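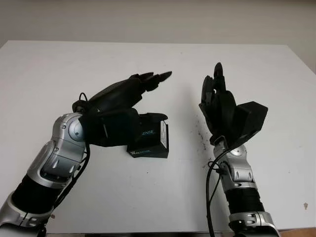 Tumia's reply to my last page was that a hand which stops closing halfway is a dead finger motor, every time, and that I should quit fiddling and order the part. I don't buy it. Two hands have gone back to the supplier from our bench with "dead motors," and both came home marked no fault found. Before you pay for a third, go through the steps below.

The fault, as we get it

The arm reaches over the box, the fingers start to curl, and then they freeze. The log says "finger overload" and the hand goes limp or stays locked, depending on its mood. Restart it and it works again for a while. The message names a finger, so everyone blames the finger. I'd treat that message as a rumor until you have checked it.

Before you touch anything

Press the emergency stop and then switch off the arm supply at the wall. The stop button on our Hevent controller cuts motion but leaves the hand powered, whatever the sticker says. Wait until the lights on the controller are out. Keep your own fingers out of the robot's until then. A locked hand can let go without warning.

Step 1. Look at the cable

The hand cable runs outside the forearm, with a loop at the wrist. Turn the wrist slowly by hand through its whole range. If the loop pulls tight at either end, stop there. You have probably found your overload. Ours was tight with the palm down and had plenty of slack with the fingers up, so the bench test with the hand upright passed every time and proved nothing.

Step 2. Reseat the plug

Pull it straight out, look for a bent pin, push it back until it clicks. Leave enough slack that the loop still moves freely with the palm facing the table.

Step 3. Clean the table

Grit gets into finger joints. Wipe the surface down, then brush the joints with a dry brush. No spray oil. The Astska forum swears by it and I have yet to see a joint it improved.

Step 4. Run it in the bad pose

Power up, stand clear, and set the speed to the lowest setting. Put the palm down over a light empty box and run 300 closes. Then do the same with the wrist turned the other way. A handful of good grips means very little with this fault. Our worst one showed up on close 17 and then hid until 998.

Step 5. Swap sides

Still failing? Move the suspect hand's cable to the other arm, with the power off again. If the fault follows the cable, buy a cable. If it stays with the hand, Tumia may have a case, and you can send the log along with the return form.

Do not raise the overload limit to make the message go away. The Tamihana setup notes suggest it as a "temporary measure." We tried it in October and stripped a gear.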